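Workshop notebook, Podham, small parts room
April

Bins, second round

Started a little after 8:30. Goal for the day was to settle which bin stays at the white table and get the rest of them back on the Menon shelving with labels that stick. Both have been on the list since the shelving was moved.

Took everything off the shelves first and put it on the floor by size. We own 13 bins. I had thought fewer. Most are the Skaltow ones from the original order, the others came with the room. The Skaltow bins nest properly. The older ones nest with each other but not with the Skaltow, and if you force them they wedge and need two people to pull apart. Do not mix the stacks.

Washed them in the utility sink with dish soap and warm water. The old label glue came off with cooking oil left on for a while and then scraped with a plastic card. Tried the citrus cleaner on one and it smeared. The oil is slower but leaves less to wipe up. Rinse twice or the new label won't hold. I found that out on the first one and had to redo it.

Rims

Checked the rims by running a thumb all the way round. Two have a nick that catches a sleeve. Sanded both with 300 grit and they are fine now for shelf use, but I would keep them away from the table, where hands go in and out all day. Marked them on the underside with a paint pen.

One older bin rocks. Put it upside down on the flat plate and the rim sits level, so it's the base that has warped. It can hold rags. It shouldn't hold anything we weigh.

Labels

Used the Lomex tape, white with black print, wide size. Short end of the bin only, upper left corner, so that it can still be read when the bin is pushed all the way in. Printed the contents and nothing else. Last time we put the shelf number on as well and it was wrong within a month. If a bin changes use, peel and reprint. Don't write on top of the old one in marker.

The spare tape is in the top drawer with the scissors. There is most of one cartridge left. Needs ordering before the next batch of labels, along with a new scraper card, as the corner snapped off this one.

The white table

Cleaned the top with the mild cleaner and a microfiber cloth. The scuffs near the front came up with a melamine sponge and light pressure. I would not go at it harder than that because the last tabletop went dull in patches from too much rubbing, and then small light-colored parts became hard to find on it. Pencil comes off with a plain eraser. Tape residue same as the bins, oil and then soap.

Tried three bins at the table before picking one:

The shallow gray. Easy to reach into, but washers jump out of it if you drop them from any height. No.

The clear one. Good for seeing how full it is from the side. Bad for picking, as the white of the table shows through the base and you lose the edges of everything. Moved to the second shelf, where seeing in from the side is useful.

The blue one. Metal shows up well against it and so do the white nylon spacers. The black rubber feet are harder to pick out but still manageable with the overhead light on. The blue also stands out against the white top, which helps when you are setting something down without looking properly. This is the one that stays.

Ran through the same handful of mixed parts in each, sorting into cups by hand. The blue was the most comfortable. I didn't time any of it, so take that as an opinion. The rim is at a good height for resting a wrist if you are sitting on the low stool, less so on the tall one.

Rules for the blue bin, to go on the wall sheet:

1. It lives at the white table. If you borrow it, bring it back the same day.

2. Unsorted small parts only. Offcuts, packaging and drink cans have all been in there.

3. Nothing stacked on top of it and nothing parked in front of the pale gray wall behind the table. We keep that side clear so the back edge can be wiped.

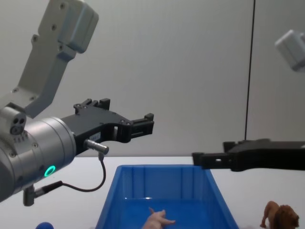
4. Empty it by tipping into the sorting tray, then wipe the inside. Dust collects in the corners and ends up on the parts.

5. If it gets cracked, take the next Skaltow from the shelf and move the label across.

Shelving

Everything else went back on the Menon unit. Heavy fasteners on the bottom, then electrical bits, then tape and sheet stuff, and the empties nested on top in their separate stacks. Left a gap at the right-hand end of the bottom shelf for the tool case, which keeps getting left in the walkway.

The middle shelf bows a little under the screws. Moved the two heaviest bins down and it came back most of the way. There should be a spare support bar in the long box behind the door. Didn't get to it.

Swept under the unit while it was empty. Over a cupful of loose hardware came out, mostly M3 and M4, plus the missing hex key. All of it went into the jar by the sink for now.

Still open

Support bar for the middle shelf.
Lomex tape and scraper card to order.
Reprint the wall sheet with the rules above.
Sort the jar.

Stopped at 3:40.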